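**Typed pages: February notes**

The Uvus portable came back from Kistthorpe with a new platen. The old rubber had hardened, and periods were punching through 16 lb paper. Line spacing is now even on settings 1 and 2.

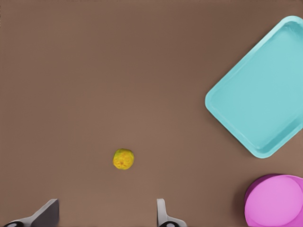 Refilwe Tshabalala has typed the second draft of her sonnet cycle on it – 576 lines, double spaced. She reports that the comma still prints faint. Clean the slug with a dry brush before ordering another ribbon.

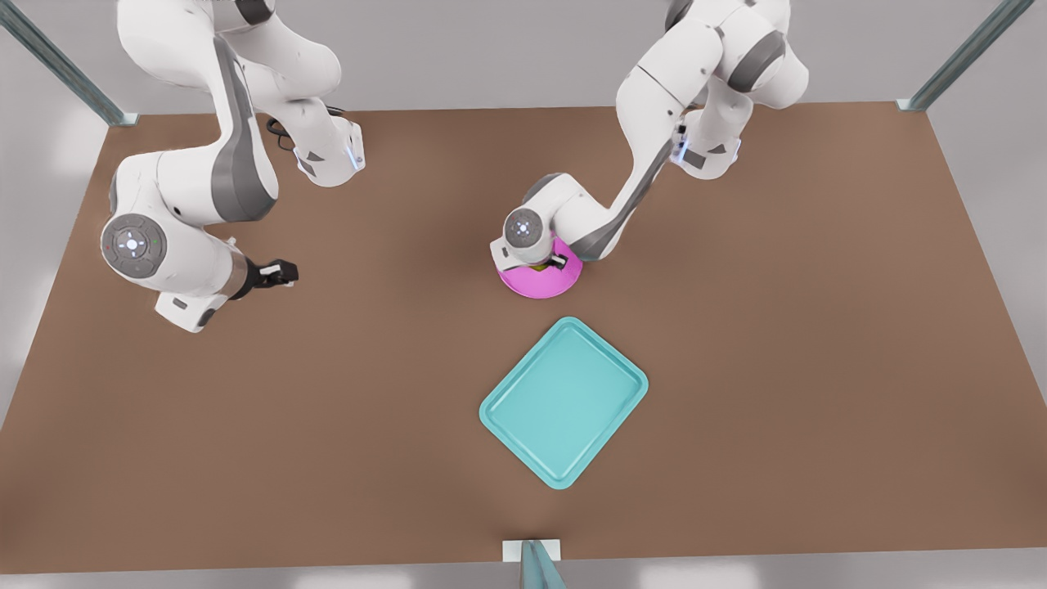 Horkel ribbons fit the Uvus spools if wound by hand. Mnguni will print the chapbook in a run of 200. Poems for the back pages should be typed on one side only, with the title in capitals and no underlining.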